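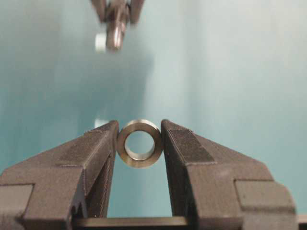
Horobets wrote in to say that the grasp check in section 4 reports a good hold even when the part has rotated between the fingertips, and asked whether the vision step can be made to run every time. It can, from this release on. The procedure below replaces the one in the June edition.

5. Setting up in-hand pose checking

5.1 Before you start

The in-hand check uses the wrist camera to estimate the pose of a part after the gripper has closed. The estimate is passed to the Roto planner as an offset to the tool frame. For a ring or other part with a through hole, the check fits one ellipse to the outer rim and one to the bore.

You need:
Roto Controller with the Birnard perception module installed
A completed hand-eye calibration for each arm in the cell
A part file with outer diameter, bore diameter and width

CAUTION: Keep all persons outside the guarded area while the check is being tuned. The arm moves to the view pose without a further prompt.

5.2 Procedure

1. Open Perception > In-Hand and select the arm that holds the part.

2. Load the part file. If the part is round, set Symmetry to AXIAL. With Symmetry set to NONE, the solver returns a different roll angle on each run and the planner rejects the result.

3. Move the arm to the view pose and select Capture Reference. Both fingertips and the full outer rim must be in view.

4. Draw the search region around the part. Include the contact areas but leave out the finger bodies. Layer lines on printed fingers produce straight edges that the fitter can pick up as candidates.

5. Set Focus Mask to ON. Edges below the sharpness limit are then dropped, so a second gripper in the background does not enter the fit.

6. Set Edge Points to 96. Lower values are faster but give an unstable bore fit on brushed metal.

7. Set Timeout to 1000 ms. The planner waits for this period and then raises fault PH-6.

8. Select Test. The status line shows the fit score for the rim and for the bore. A score of 900 or higher on both is a pass.

9. Select Save to Cell. Settings saved to the session only are lost at restart.

Note: The score is a measure of edge fit. It does not measure grip force and must not be used to decide whether a part is held safely.

5.3 Handover between two arms

When the part is to be passed to a second arm, set Publish Offset to BOTH. The receiving arm plans its approach from the corrected pose. The giving arm holds position until the receiving arm reports closed.

Note: Do not enable Replan on Move during a handover. The two planners will each wait for the other, and the cell must be reset from the Mallton panel.

5.4 Faults

PH-2 Rim found, bore not found. Check the bore diameter in the part file, then the exposure.
PH-4 Fit outside the search region. Repeat step 4.
PH-6 Timeout. Reduce the search region before raising the limit.

Revised 28 Jan 2019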